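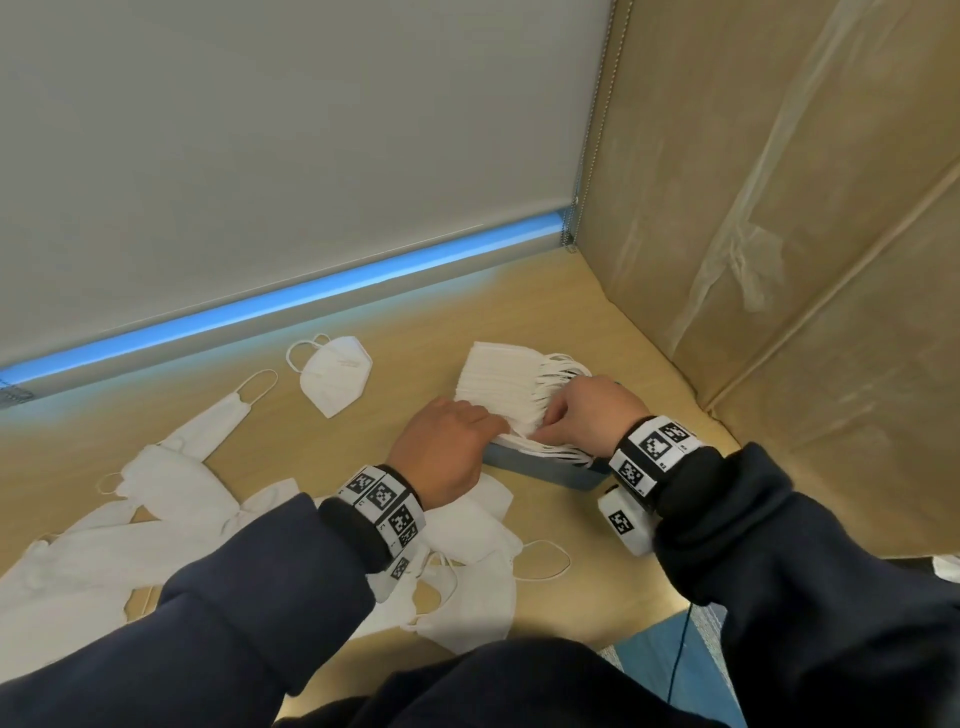 4.2 Stacking and the problem of the loops

Flat goods are supposed to be the easy case. In the sorting guidelines we collected from Brastlow and Promham, the two supply rooms in this study, disposable masks are grouped with paper towels and envelopes under "items that stack," and the advice runs to a single line: square the pile and put it in the tray. The line was evidently written by someone thinking of envelopes. A pleated mask is flat over most of its area and then, at either end, becomes string. Figure 3 shows the usual compromise, with one hand flat on the pleats at the left end and the other gripping the right side, where a bundle of ear loops hangs over the edge of the tray. The body of the stack is tidy enough that the edges form fine parallel lines. The loops have made other arrangements.

Figure 3. Squaring a stack of pleated masks in a shallow tray. Folded masks lie in a heap to the left.

We asked sorters at both sites what they considered a finished stack. Answers fell into two camps. The first held that a stack was finished when its long edges lined up, and that the loops were somebody else's business, namely the person who would eventually have to take a mask out. The second held that loops should be gathered and tucked under the pile before the tray was put away. Members of the second camp were slower and tended to bring up the first camp without being asked.

Tucking has a cost that the guidelines do not mention. A pile with its loops folded beneath it sits higher at the ends than in the middle, and the next tray placed on top will rock. Brastlow dealt with this by limiting stacks to 100 masks. Promham had no limit, and the tallest stack we recorded there held 185, at which point it was less a stack than an opinion about gravity. Both sites used the same shallow trays, ordered from Tapia in December of the previous year for a purpose no one could recall.

4.3 Folded masks

Folded respirator-style masks were left out of the stacking advice altogether. Each is creased down the center and springs open a little when released, so that two placed together act like two half-closed books. Sorters at both sites tried to stack them during the first session. By the second, almost all had given up and were making heaps, which they described to us as "piles," "the other pile," and, in one case, "staging."

We do not think heaping should be scored as an error. The Marnier checklist, which we used for rating tidiness, gives an arrangement of 5 if all edges are aligned and takes off points for overlap. A heap of folded masks is nothing but overlap and so scores badly, yet sorters could pull one mask from a heap about as readily as from a neat row, provided its loops had not caught on a neighbor's. When they had, the sorter usually got three masks and put 2 back – a step that appears nowhere in the checklist.

For the analysis in Section 5 we therefore rated the two kinds of mask separately. Pleated masks kept the original edge rule, with the loops ignored. Folded masks were rated only on whether they stayed on their own side of the tray, a standard that most heaps met and that both camps of sorters considered beneath them.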